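Chapter 7
When the Arm Keeps Pushing

I want to start this chapter with a mistake of mine, and a pretty dull one. Nothing caught fire. All that happened was that a robot arm pushed down on something a bit too hard, a bit too long, and I stood there watching it like a person waiting for toast.

We were doing cloth work at Marneck that September. The job was simple to say out loud: come down on a folded cloth, press, grab a layer, lift. Cloth is a rotten thing to teach a robot, because it squashes. A wooden block tells you where its top is and stays put. A folded cloth has a top that depends on who folded it and how long it's been lying there, so the arm has to feel its way down the last little bit and stop when the push gets strong enough.

That stopping rule was mine. I set the force limit in the program, I ran 13 test presses, and they all looked fine to me. Then I went home feeling good about myself (always a warning sign!).

The next morning Geum-ok Do ran the same program and the arm went down and stayed down. No error, no beep. The program thought it was still looking for the cloth. Geum-ok hit the emergency stop, wrote the time in the log, and called me over in a voice I can still hear.

A red and black arm, a tan cloth, a green mat:

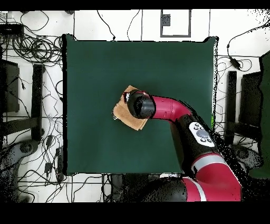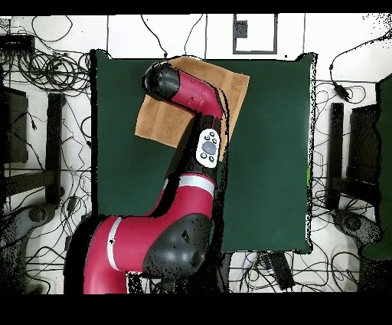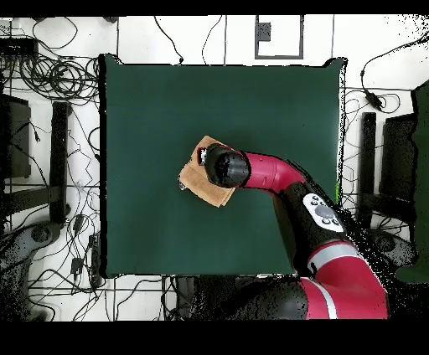

So what had gone wrong? I blamed the force sensor first. Everybody blames the sensor first. Eylül Yüksel, who knew that arm far better than I did, asked me one question – when did you last zero it? I hadn't. I'd zeroed it with the old gripper on, then swapped in a heavier one from Ornico and carried on. The extra weight was hanging off the sensor the whole time, pulling the opposite way from the push. The arm had to press harder just to cancel that out before it felt anything at all.

My tests passed because I'd used a thick fold, and a thick fold gives. The arm got to its limit slowly and with room to spare. Geum-ok had used a flatter one. There was hardly any give left, the program had a timeout of 3000 milliseconds, and for all of that time the arm just leaned on the table.

We'll take this fault apart properly in the next few sections, but I'd like you to notice two things now. The first is that the arm did what it was told. I went through the log line by line and every command in it was one I had written. The second is that there were really two faults, and either one alone would have been harmless. A bad zero with a short timeout gives you a failed grab and some grumbling. A good zero with a long timeout gives you nothing worth writing down.

Before you read on, get a sheet of paper and write down how you'd have caught this. Be specific. "Test more" doesn't count – I could have run 1000 presses on that thick fold and learned nothing new.

My own list, the one I use now, is in Section 7.4. It begins with zeroing the sensor after every tool change, and Eylül made me put that line in capitals.

7.1 What a force sensor really measures

Pick up a full shopping bag and hold it at arm's length. Your shoulder feels the bag, but it also feels your own arm, and you've had a lifetime of practice at ignoring the second part. A robot has had no such practice. Unless we tell it how much the tool weighs, it adds everything together and hands us one number.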